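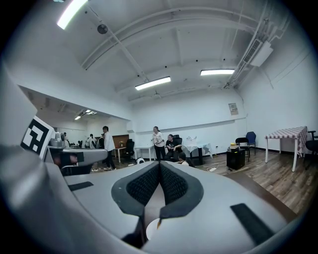 Hand-held grippers in use at the Nemus recording hall.

Nemus has started a new round of recordings with hand-held grippers, and the organizers hope to fill most of the gaps in their collection of household tasks before November. The work takes place in the company's hall in Catulora, where the furniture is moved every few days so that the examples do not all look the same.

The project is called Jarkell. Its goal is to teach a robot small jobs at a table by showing it how people do them. The people who record do not steer a robot. They hold a gripper in each hand and do the job themselves, and the movement of the grippers is saved together with the video.

The collection had 1,419 accepted recordings when the new round began. The target for the round is 2,000, and Marietjie Mofokeng, who leads the recording team, expects to reach it without longer working days.

"In the first weeks we were too strict with ourselves," she said. "Every person had to lift the object in the same way and put it in the same spot. The model learned this very well, and then we moved the plate by the width of a hand and it was lost. Now we ask people to work as they would at home."

A recording begins with both grippers open over the table. The person then picks up the object, brings it to the plate and lets it go, and opens the grippers again before the recording stops. Most of these takes are short. The team finds that new people need one morning to get used to the feeling, as the fingers of a gripper do not bend like their own, and a soft or round object can slip out when it is pressed too hard at one side.

A slip does not mean that the take is thrown away. In the last check, 294 recordings were put in a separate group. In these takes the person dropped or nearly dropped the object and then picked it up again. Sibusiso Oosthuizen, who prepares the data for training, had asked for this group to be kept.

"If the system sees only perfect work, it does not know what to do after a mistake," he said. "I would like to have more of these, but they must be real. When we asked people to drop something on purpose, it looked like theatre and the results were poor."

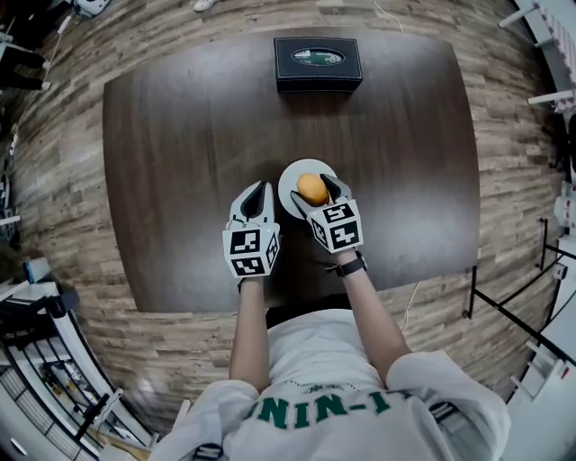

How are the black-and-white markers on the grippers used?
The cameras find the markers in the video, and from their size and angle the software works out where each gripper is and which way it is turned.

Takes in which the markers are covered for too long are removed at the end of the day. This happens mostly when one arm crosses over the other, and Ms. Mofokeng now reminds people of it before they start. Changes of light in the late afternoon have also caused some trouble, and the programme for that part of the day has been made shorter.

The recordings are checked by two persons who do not know who made them. They mark the start and the end of each action and write one plain sentence about what was done. Mr. Oosthuizen said that the sentences take more time than the recording itself, and that the team is still discussing what to do when the two checkers use different words for the same object.

Part of the collection will be shared with Mtshali, a workshop that builds robot arms for small kitchens. Its staff will test the trained system on their own tables, with plates and bowls that do not appear in the recordings. The first tests are planned for after the end of the round.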